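Nanon – notes and labels for opened desktop towers

Version 2 of the data card
Last edited 20th January

What is in this collection

Nanon is a collection of 1,816 pictures of opened desktop computers, with written labels for the parts inside them. The pictures come from the repair and reuse workshop in Stekisville, where old office towers are opened, checked, stripped of the parts which are still good, and put together again in better combinations. The labels tell which parts are in the case, which places are empty, and which cables are not connected to anything.

We started this work in April, when the shelves in the back became so full that we could not remember any more what was in which tower. First it was a simple list in a spreadsheet. Then Segundo Bedoya proposed that each tower should get pictures and a proper set of words, so that a person who did not open the case can still know what is inside. This card explains the words and the rules.

The collection covers 170 towers. Each tower has its own folder with its pictures, one label file and, for most of them, a short note from the person who worked on it.

Who it is for

– People who repair computers and want to compare one case with another before they open it.
– Teachers who prepare a lesson about the inside of a computer.
– Anyone who studies how the parts of a desktop are named and wants pictures with labels checked by hand.

It is less useful if you look for laptops, servers or very small desktops. We have 2 all-in-one machines in the folder "other", but their labels are not complete and I would not use them.

How the towers are prepared

A tower is put on its side on the work table and the side panel is taken off, so that the inside looks up. We do not clean the case before the first picture. Dust can be a useful sign of where the air was going, and also it hides screws, so a labeler should learn to see through it.

After the first picture the dust is blown out and the work begins. The normal order is: memory, cooler, processor, expansion cards, drives, power supply, board. This order is not holy. In some cases the power supply covers the connectors and must go out first, and in others the drive cage has to be turned or lifted before you can reach anything. If the order was different, please write it in the note.

Screws go to the magnetic tray with the number of the tower. Please do not mix them. Case screws and drive screws look very similar, and a wrong one can damage the thread of the drive.

The labels

There are 28 labels. The full list is in labels.txt, and I explain only those which made problems for new labelers.

socket_empty
The processor socket has no processor and no cooler. The metal retention frame may be present or not, open or closed. If a cooler is mounted, use cooler_present and do not guess what is under it.

ram_slot_empty and ram_slot_filled
One label for each bank of slots, not for each slot. If a bank has both empty and filled slots, use both labels. Some boards have one bank above the socket and another below it. In this case label each bank separately and add "upper" or "lower", as seen with the tower lying on its side.

expansion_slot
The color goes into the field "color" exactly as you see it. Do not translate the color into a type of slot. Makers used blue and black in different ways over the years, and we had many wrong entries from this.

heatsink_board
A heatsink that sits on the motherboard itself, away from the processor socket. Do not mix it with the cooler of the processor.

drive_cage, drive_bracket, drive_carrier
These three caused the longest discussion. The cage is the metal assembly which belongs to the case. The bracket is the piece which holds a drive or guides it in its place. The carrier is the plastic part with a latch that you pull out together with the drive. A carrier without a drive is still a carrier. If you cannot see whether a drive is inside, write "not visible" and leave it like this.

fan_shroud
The plastic cover which leads the air. The fan itself gets its own label, fan, but only if you can see the blades.

cable_data and cable_power
Write the color, and write where each end goes if you can see it. Many cables in our towers go under something and do not come back. For them the second end is "not visible". Only when the free connector is really in view do you write "loose".

psu
The power supply. The text of the specification label is copied only from a sharp picture. We had one tower with three different wattages in the notes because three people read the same small print in three ways.

release_tab
Colored tabs and latches that open something without a tool. Most are blue, green or purple in our collection. The label was added late, and the older folders were checked again for it by Bartosz Kubiak, who has much more patience than I have.

Rules for the labelers

1. Label what you see. If you know this model very well and you are sure that there is a speaker behind the front panel, it still does not get a label until it is seen.

2. One tower is labeled by two persons. They do not talk about it before both are finished.

3. When the two label files do not agree, a third person opens the pictures and decides. If the third person also cannot decide, the part is marked "unclear". There is no shame in this mark.

4. The brand name is written only if it is printed on the part. A board from one maker can sit in a case from another, especially after our own repairs.

5. Serial numbers and owner stickers are covered before the pictures are shared. Small white stickers are common on the metal walls and on the power supply, so look at them closely and not only at the big label.

Known problems

Office towers of the big makers are much more frequent than home-built ones. This is a result of where our donations come from, mostly schools and small companies that change all their computers in the same year. As a consequence the colored latches and the tool-free parts are too common here compared to the real world.

Most of the towers had lost something before they came to us. Memory is usually the first to disappear, then the drives. So the empty labels are strong in this collection and the filled ones are weak.

Black cables in front of black slots are difficult. The two labelers disagreed on them more often than on any other part, and I think that the rest of the errors is hiding there.

The word "floor" was used with two meanings in the old notes: the side wall under the board when the case is lying, and the bottom of the case when it stands. In the new notes we say "tray side" and "bottom". If you find the old word, please look at the picture before you trust it.

Files

labels.txt – the list of labels with one sentence for each
towers/ – one folder for each tower
notes/ – free notes from the workshop, not corrected, some with strong opinions about screws
other/ – machines that are not towers
changes.txt – what was changed from version to version

Changes in version 2

– release_tab added and applied to all folders.
– Data cables and power cables were one label before. Now they are two.
– The folder names have the number first and the word after, so they sort correctly.
– Wrong colors of slots corrected in the folders that came from the Lopes donation.
– The import script for Dellix, our parts list program, now accepts "not visible" as a value. Before, it stopped at this line and gave no message.

Corrections and questions

If you find an error, send the number of the tower, the name of the label and one sentence about what is wrong. Segundo collects the corrections and puts them in the next version. Please send one message for each tower – long lists with many towers together are hard to follow, and we lost some good corrections this way.

If you want to add your own towers, write to Bartosz first. He will give you a block of numbers so that two workshops do not use the same one.
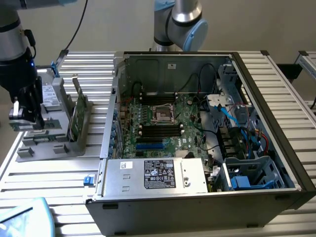 New folders are accepted with the memory and the processor already removed, as long as the note tells it was so on arrival. Please keep the side panel together with its case until the labels are finished, even if it is bent.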